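How do I get my kid's savings out of jars and into a real account?
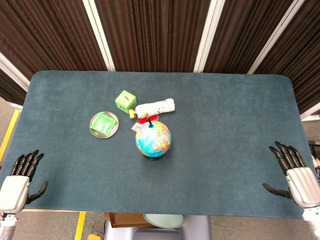 2 min read

Posted by Yee-man Lau, 22 March 2025

My daughter is eight and has been saving birthday and chore money since she was five. We sat down and went through it and she has $892, mostly in small bills, plus a lot of coins. I don't like having that much in the house. She wants to be able to see it and spend some of it on a bike in July.

My bank, Griltico, says I can open a savings account for her but it has a monthly fee if the balance drops under $800, so the bike would put her under. Is a credit union better for this? Do I need her Social Security card? And does anyone still take loose coins?

Abílio Sequeira

Ask Griltico if they have a separate youth account. The person at the counter will often quote you the regular savings terms unless you say the account is for a minor. Ours has no minimum and no fee until age 18. I had to ask twice.

For paperwork I brought my driver's license, my son's birth certificate and his Social Security number. They wanted the number but didn't look at the card. Call ahead, every place is a little different. You will be the joint owner or the custodian depending on how they set it up. With a joint account either owner may be able to take money out, so ask what they will let her do at her age. With a custodial account the money is legally hers and you are supposed to spend it only for her benefit. A bike for her is fine.

Coins: our branch in Rowbotham takes them rolled and gives out the paper wrappers free. The grocery store machine took almost 111 dollars in coins from us once and kept a chunk as a fee. If you pick a gift card at the machine instead of cash there may be no fee, but then it isn't savings.

I'd keep out the bike money now and deposit the rest. Saves you a withdrawal.

Siu-fong Chung

credit union. we put in $38 to open and never paid a fee. they gave my kids a paper book to write deposits in and they liked that more than the app

Tien-fu Lui

Same as above on the youth account. Also check the interest rate, some of the kid accounts pay more than the adult one but only on the first part of the balance. And make sure the place is insured, FDIC for a bank or NCUA for a credit union.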